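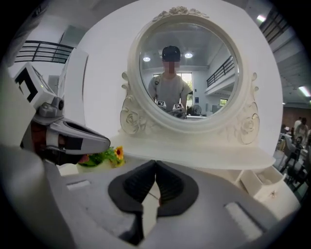

The Flallstead swap weekend is coming back in August, and we could not be happier to have it on the calendar again! Last year over 242 of you came through the doors (a good many of you twice, we noticed), and the hall on Clokwood Lane was still humming when it came time to sweep up.

Same idea as always - bring furniture, lamps, dishes or whatever has been sitting in the spare room, and take home something that suits you better. Drop-off opens Friday at 6 and we do ask that drawers be emptied first, please. Imad Shboul is lending his truck again for the big pieces, so call him early if you need a pickup, as he only has room for 13 stops. Washington Xavier will be at the repair table with his glue and clamps, and he is glad to look at wobbly chairs.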